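Page count on the Konholm books, and is the third one worth it?

Started by marrowgate
Wed 25 February

I finished the second Konholm book last night and I'm stuck on whether to keep going. The first one I liked a lot. The siege, the toll clerk who has to keep the ledgers going while the city starves, the business with the salt. The second one is 1557 pages in the edition I have, and I'd say the first 100 could have gone to someone with a red pencil. It picks up when they reach Grustik, and the river chapters are as good as anything in book one. Then it spends a whole season in a monastery.

Is the third more like the first or more like the second? No spoilers past the bridge, please.

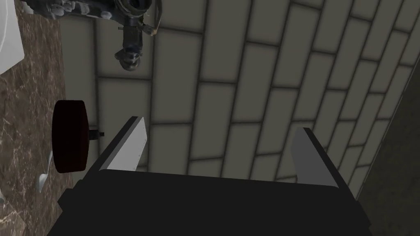 Also, a question for people who have read the Ateş translation. In mine the clerk's tone is very dry, almost flat, and I can't tell if that is the author or the translator. I read mostly in the kitchen, so picture that room with a black two-fingered gripper in front of it and you have my evenings. The clerk would have put it all in a column with a total at the bottom. I'd like to know if he is funnier in the original.

Reply from tollhouse9

The third is more like the first. Shorter, one city, one winter. The monastery doesn't come back except in a couple of letters.

I'd disagree about the opening of book two, though. You need the road. When the company gets to Grustik and can't pay the gate fee, it only works if you have been walking with them and know what each of them already sold.

Reply from marrowgate

I knew what they had sold by page 40. I didn't need the mule auction.

Reply from ninthbell

The mule auction is the best chapter in the book and I will not be moved on this.

On the translation: I've read both. Ateş keeps the long sentences and takes out most of the jokes in the clerk's asides. The older version has the jokes but cuts the songs. If you care about the plot it makes no difference. If you care about the clerk, get the older one, used. I paid 9 dollars for mine and the spine was fine. 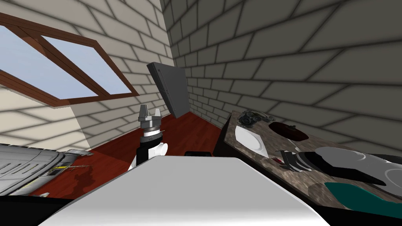

One warning with the older version — the place names are different. Grustik is spelled three ways and the map uses a fourth. I kept a bookmark at the map for the whole of book one and still lost track of which side of the river the army was on. The chapter numbers don't match either, so if you look anything up on the wiki you have to go by event.

Reply from tollhouse9

Taking out "most of the jokes" is unfair. There are plenty left. The scene with the bishop's inventory is funny in Ateş. It's a quieter kind of funny.

Reply from ninthbell

It's a list of candlesticks.

Reply from tollhouse9

Yes, and it's funny.

Reply from plainhorse

I gave up on the third, so here is the other side. The war is over by then and the book doesn't know what to do with the soldiers. They sit in Konholm and argue about pensions for half the length of it. I get that this is the point. I still didn't want to read it. If what you liked in the first was the siege, I would stop at two and read Zundlow instead. Same kind of thing, a garrison nobody pays, but it's a single volume and it ends.

Reply from marrowgate

What's Zundlow like for magic? I can take a little. I don't want a school in it.

Reply from plainhorse

Very little. There's a well that answers questions, and it's wrong as often as it's right. No school. The army is 4000 men at the start and the author keeps track of them, which I liked.
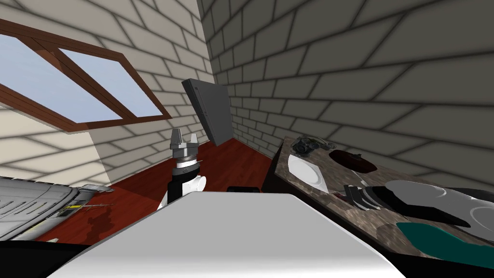 The one thing I'd say against Zundlow is the golem in the middle section. The book never settles on how it moves, and one page has it lifting a cart and the next has it threading a needle. I wanted something I could see, like an arm with white segments and black bands and two short square fingers on the end. What you get is "its terrible hands," over and over. Skim those chapters and the rest holds up.

Reply from ninthbell

The golem is meant to be vague. The only people who describe it are scared of it.

Reply from plainhorse

The cook isn't scared of it and he has the longest description.

Reply from ninthbell

Fair. I had forgotten the cook.

Reply from marrowgate

OK. I'm going to read Zundlow first and then come back for Konholm three in March, in the older translation if I can find one with the map still in it. If anyone has a spare and wants to trade, I have the Ateş of book one in decent shape, and a second copy of book two that I would be glad to get off the shelf.

Reply from tollhouse9

I'd take the Ateş. I have the older third, no dust jacket, map is there but it has been folded the wrong way. Sending you a message.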